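Projet Skerkar - Collecte de démonstrations en simulation
Compte rendu de la réunion de suivi du 2025-07-31

Présents : Mercedes Zapata (Fledum, pilotage de la collecte), Karabo Nkuna (Ramasamy, apprentissage), deux opérateurs de téléopération, un ingénieur simulation.
Excusé : le représentant du site de Bramton.
Secrétaire de séance : l'ingénieur simulation.

1. Approbation du compte rendu précédent
Approuvé avec une correction au point 4 : la fréquence d'enregistrement des commandes articulaires est celle du contrôleur, et non celle du rendu.

2. État du corpus
M. Zapata présente l'avancement. Le corpus compte 3178 épisodes validés pour un objectif de 4000. Les épisodes restants portent en majorité sur la saisie à partir d'une pose initiale éloignée, sous-représentée dans les premiers lots.
K. Nkuna demande que le décompte distingue désormais les épisodes téléopérés des épisodes rejoués avec perturbation de la pose de départ. Les deux catégories sont confondues dans le tableau de suivi. M. Zapata prend le point.
Les épisodes rejetés sont conservés sur le stockage de Bramton, avec leur code de rejet. Aucune suppression avant la fin de la première campagne d'entraînement.

3. Vue du poignet : images sans objet
K. Nkuna signale qu'une part des images issues de la caméra embarquée ne contient que la pince et le fond. La question est de savoir si ces images doivent rester dans le corpus ou être retirées au prétraitement.
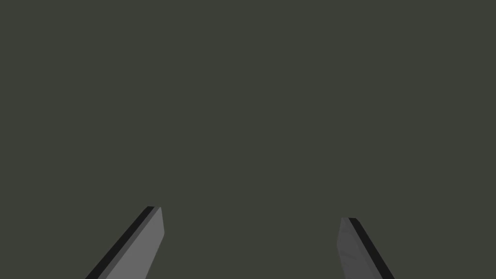 Fig. 1 - Rendu de simulation : pince ouverte, aucun objet dans le champ.

Discussion. Les opérateurs sont opposés au retrait : la phase d'approche fait partie de la démonstration, et un découpage automatique fondé sur la seule visibilité de l'objet créerait des ruptures dans la séquence d'actions. K. Nkuna est d'accord sur le principe, mais relève que sur un fond uni l'image n'apporte aucun repère de déplacement. La politique ne peut alors s'appuyer que sur l'état proprioceptif et sur la vue externe. Il faut donc que ces deux flux soient présents et synchronisés sur la totalité de l'épisode, ce qui n'est pas vérifié aujourd'hui.
L'ingénieur simulation propose de varier la couleur et la texture du fond. M. Zapata souhaite une comparaison avant toute modification : un changement de rendu en cours de collecte obligerait à séparer le corpus en deux versions.
Décision : les images sans objet sont conservées. Chaque image reçoit une étiquette binaire de présence de l'objet, calculée à partir de la segmentation du simulateur. Un essai de fond texturé est lancé sur un lot séparé de 100 épisodes, hors corpus principal.

4. Géométrie de la pince
Le modèle des doigts utilise toujours un maillage simplifié. Les opérateurs n'ont pas constaté de gêne en téléopération. K. Nkuna demande si l'extrémité des doigts correspond à la pièce montée chez Fledum. Réponse : la cote d'ouverture a été contrôlée, le profil de l'extrémité ne l'a pas été.
Décision : relevé du profil sur la pièce réelle et comparaison avec le maillage de collision. Le maillage visuel n'est pas modifié dans l'immédiat.

5. Critères de validation d'un épisode
Rappel des critères en vigueur : objet saisi et maintenu jusqu'à la pose cible, absence de collision avec le support, pas de trame manquante sur les flux vidéo. Les opérateurs signalent des rejets pour trame manquante alors que l'épisode est complet - le défaut vient de l'horodatage de la première image, écrite avant l'initialisation de l'horloge commune. Presque 100 épisodes sont concernés et pourraient être récupérés.
Décision : correction de l'horodatage par script, puis nouvelle validation. Les épisodes récupérés sont marqués comme tels dans les métadonnées.

6. Actions
- Séparer téléopération et rejeu dans le tableau de suivi : M. Zapata.
- Étiquette de présence de l'objet, calcul rétroactif sur l'ensemble du corpus : ingénieur simulation.
- Contrôle de synchronisation entre proprioception, vue poignet et vue externe : K. Nkuna.
- Lot d'essai avec fond texturé : opérateurs, après livraison de la scène par l'ingénieur simulation.
- Relevé du profil des doigts : M. Zapata.
- Script de correction de l'horodatage : ingénieur simulation.

7. Divers
Le transfert des données vers Ramasamy reste limité par le débit de la liaison avec Bramton. Une livraison sur disque est envisagée pour la version complète, attendue en octobre. K. Nkuna transmettra le format de répertoire souhaité.

Prochaine réunion : date à fixer après réception du lot d'essai.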